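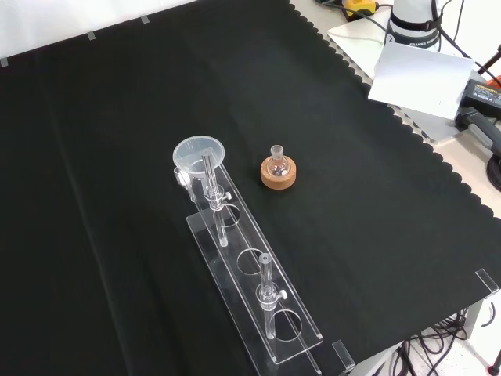 Setting out glassware on a dark cloth

I have kept this blog for the benefit of those who share my interest in small-scale laboratory work, and I am regularly asked about the preparation of the bench. The present entry, dated 07/03/2025, concerns the acrylic stand and the items kept beside it.

Black cloth is my preferred covering. Clear glass and clear acrylic are difficult to see on a pale tabletop, and a stopcock is easily knocked by a sleeve. Creases should be smoothed out where the stand is to sit. My own cloth came from Skilto and has been laundered many times.

The stand takes three pieces in a row. With two tubes fitted, I leave the middle hole empty, so that each valve may be turned without disturbing its neighbour. The funnel is seated last. The round-bottom flask is placed in a cork ring, as it will not stand unaided, and the small beaker remains close to the end of the stand.

Readers in Larnden have enquired about capacity. I work with a 100 ml flask for most purposes and see no advantage in anything larger on a domestic table.

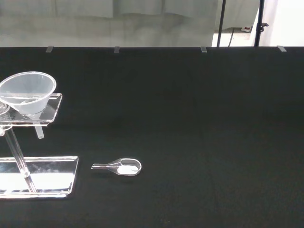
Clips and funnel

Small translucent clips along the far edge of the table are recommended wherever a covering is liable to slip. Mine are the plain Dulum type, purchased in a bag of 100.

The plastic funnel is wide and frosted. It should be rinsed after use and dried upside down on a clean towel. The acrylic must be wiped with a soft cloth only; paper towels leave fine scratches, as my previous stand, a Texier, demonstrated within one winter.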